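Help & advice > Upholstery and soft furnishings > Customer questions
Last updated 8 May 2021
6 comments | Share

Cushions and covers: frequently asked questions

These are the questions we get most often at the Pirkside workroom and by email. If yours isn't covered, send it in with a photo and the size of the cushion and we will do our best to reply within five working days.

How do I measure a cushion for a new cover?

Take the old cover off and lay it flat. Measure from seam to seam across the middle, both ways. Don't measure the pad itself, as a used pad spreads and will give you a different figure each time. For box cushions we also need the depth, taken at the front edge between the two rows of piping.

If the old cover has shrunk or gone missing, measure the space the cushion has to fill and tell us that is what you have done. We cut those slightly differently.

Should the cover be the same size as the pad?

For scatter cushions, no. We make the cover a little smaller than a feather pad so that the corners fill out. A 40 cm cover takes the next pad up. With foam seat cushions the pad is cut to the size of the finished cover and then wrapped, and the wrap takes up the slack.

Feather, fibre or foam?

Feather is soft and needs shaking up most days. It lasts a long time if you do this and goes lumpy if you don't. Hollow fibre is cheaper, washes easily and goes flat sooner. Foam holds its shape and is what most seat cushions need, especially on a slatted base.

We also make a mixed pad with a foam core and a feather jacket. It costs more and it is heavy, so ask to try one before you order a full set.

What does the rub test number mean?

It tells you how many rubs a fabric stood up to in a test before it showed wear. Higher is harder wearing. It says nothing about fading, pilling or how the cloth feels, and a high number won't save a pale sofa from a dog. For cushions that are only leaned on, you can more or less ignore it and buy the cloth you like.

Can I wash my covers?

Look at the care label first. If there isn't one, assume dry clean only until you know what the fabric is.

Plain cotton covers that were pre-washed before making up can go in at 30. Close the zip, turn the cover inside out and leave out the fabric softener. Linen can be washed too, but expect it to come up a bit shorter, and put it back on the pad while it is very slightly damp. Wool, velvet and anything with a bonded backing should go to a cleaner.
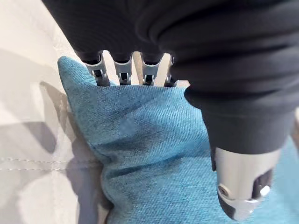 Wash all the covers in a set together, even the ones that look clean. A cover that has been through the machine five times will be a different shade from one that hasn't, and you will notice it once they are back on the sofa.

My foam has gone soft. Do I need a new cushion?

Usually just new foam. If the cover is sound, we can refill it and add a fresh layer of wadding. Bring in one cushion from the set with its cover on. We do need to see the cover, as an old one that has stretched will look baggy on new foam of the original size.

Why does the zip keep splitting?

Most often the pad is too big for the opening. Fold foam in half to get it in and let it open up inside, and don't pull the cover over it by the zip. If the teeth have gone, we can put in a new zip. We don't repair sliders on their own any more.

Do old cushions need a fire label?

If you are selling or letting furnished, check the current rules before you do anything else. The rules differ depending on the age of the piece and what it is filled with. We can tell you what we have put into a cushion ourselves — we can't certify what somebody else put in.

Can I bring my own fabric?

Yes. There is a handling charge of £6 per cushion. Please buy extra if the pattern is large, and tell us which way up it goes. We can't replace your cloth if it turns out to be flawed, so unroll it and look it over at home.

Do you still stock the Tsuchiya stripe?

Only in the grey. The green was dropped in October and the last of the roll has gone. The nearest match we have is Vedport in moss, with a wider stripe and a heavier feel. It is £91 a metre. Samples are free, and please return them when you have decided.

How long will my order take?

Five weeks for covers, six if we are ordering foam as well. Piping in a contrast colour doesn't add any time. Buttons do, as they are covered for us at Prandaveck and come back in batches.

Do you take old pads away?

We take feather pads if they are clean and dry. Foam has to go to the tip, I'm afraid — ask your council which site accepts it.

Filed under: Cushions, Fabric care, Ordering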